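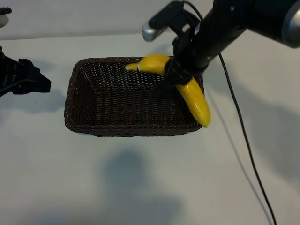
Banana in the gripper, over the wicker basket.

17 Jan 2023

Back on the Prirkgate prayer books, and what a good day. The big High Holiday volume came out of the press flat. Really flat! I laid a straightedge across the front board and could not slide a strip of tissue under it anywhere. Last week's board had warped so badly it rocked on the bench, so I'm putting this one down to the heavier lining paper, grain running head to tail, and the longer time under weight.

The volume is 559 pages, sewn on tapes, right-to-left, cloth over boards. The spine had been "fixed" at some point with shiny packing tape, and the tape took the top layer of cloth with it wherever I lifted it. Leidy Urrego suggested warming the spatula a little and going in from the side, almost parallel to the cloth. Much better. The gummy stuff left behind rolled off with a crepe eraser in little gray worms. Very satisfying, and I may have kept at it longer than the job needed.

Page 414 is the one everybody must turn to. It's the closing service for Yom Kippur, and the paper there is soft as flannel at the bottom corner, with a tear running up into the second line of Hebrew. Mended with thin kozo and wheat paste, feathered edge, under blotter and a light weight. The letters are still fully readable through the tissue. I checked under the lamp from both sides and the vowel points are all there.

Wine stain on the page with the kiddush: left alone. Pao-chu Au and I talked it over and agreed straight away. A stain in that spot is part of the book's working life, and washing would mean taking down the whole section. Same for the penciled notes in the margins. Some are stage directions ("slow," "stand here," "wait for the kids") and I love them. Somebody led services from this copy for years. Do not erase any pencil, on any volume, even where it looks like a doodle.

Paste notes. The Jollitz starch cooked up lumpy again on the first try. Second batch I soaked the starch in cold water before any heat, then stirred the entire time without walking off to answer the phone, and it came out glossy and smooth. Strained it through the horsehair sieve two times anyway. For the tissue mends I thinned it to about the feel of milk; for the spine linings leave it thick, like yogurt.

Sewing. I resewed the first and last sections through the fold and guarded both. The new thread is slightly thinner than the old and I was worried about a loose shoulder, but the round set beautifully under the hammer. Next time wax the thread less. It squeaked on every pull and left a faint line in the fold.

For the shelf set, there are more than 23 of the small weekday books still to do, all with the same problem: the hinge splits at the front, which for Hebrew books means the right-hand side as you face the cover. I caught myself setting up the first one backwards, like an English book, with the case ready to go on the wrong way around. Caught it before the glue! I've put a pencil arrow on the waste sheet of every one in the stack, pointing to the opening edge. Please leave the arrows on until casing-in.

Cloth. The Vorkitz navy is a close match in daylight and a touch purple under the bench lamps. In daylight, on the pews, I think it will look right. Leidy prefers the plain black for wear. I made up 2 sample spines, one in each, and both go over to Prirkgate with the finished volume so they can choose with the books in hand.

Worn-out leaves: anything with the divine name on it goes in the lidded box, never the scrap bin. That includes the tiny flakes from the old endpapers if there is print on them. The congregation will collect the box and bury it with their other retired books. Pao-chu wrote the label in large letters, and I've moved the box to the end of the sewing bench so it's within reach while trimming.

Bakker press: the left screw is stiff. Cleaned the thread, put a drop of oil on it, wiped it twice. Keep a blotter under that side until we're sure it isn't weeping.

Tomorrow
Take the weight off 414 and check the corner.
Stamp the title on both sample spines, warm up the tool on scrap first.
Start hinges on the weekday books, arrows up.
Order more crepe erasers.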